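Início | Projetos | Vagas | Contato

Chamada aberta: participantes para o guia de boas práticas em tarefas simuladas

A Sadetti está montando, com a equipe de simulação da Zemdale, um guia de boas práticas para braços robóticos que trabalham perto de racks e painéis com botões. Já temos 71 regras em rascunho e queremos muita gente curiosa para discuti-las conosco!

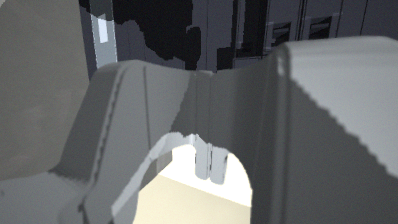
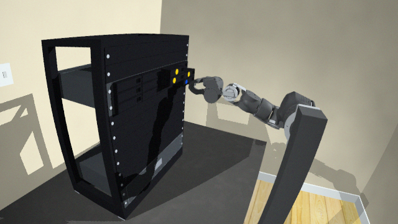
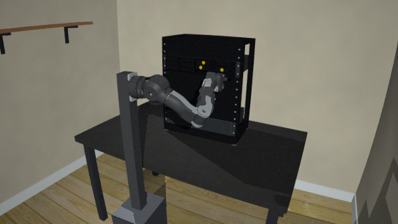
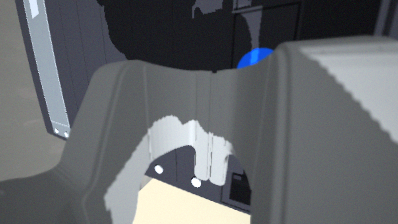 Cenas de simulação: garra, braço e rack de equipamentos.

O trabalho é ler as regras, assistir a episódios simulados e dizer onde o texto funciona e onde ele deixa dúvida. A que distância do painel a garra deve reduzir a velocidade? Quando um toque no botão errado obriga a parar o episódio? O que precisa constar no registro se os dedos encobrem o alvo? São perguntas que rendem conversas ótimas, e a gente adora quando alguém discorda com um bom argumento.

Procuramos 19 participantes. Pode ser técnico de automação, estudante, operador, gente de segurança do trabalho ou de redação técnica. Não é preciso programar. É preciso ler bem em português e gostar de detalhe (gostar mesmo, porque há uma seção inteira sobre nomes de juntas).

Cada pessoa avalia episódios no ambiente Lei, pelo navegador, e participa de 2 encontros on-line. A ajuda de custo é de R$ 2.000, paga na entrega das anotações. Todos os participantes que quiserem terão o nome nos créditos do guia, com publicação prevista para março.

Para se inscrever, preencha o formulário na página de Vagas até 2026-07-10 e conte, em poucas linhas, uma norma ou instrução de trabalho que você mudaria e como ficaria o novo texto. Currículo é opcional. Dúvidas sobre o acesso ao Lei vão para o suporte da Dellis, que cuida das contas.

Compartilhar (19) | Comentários (2)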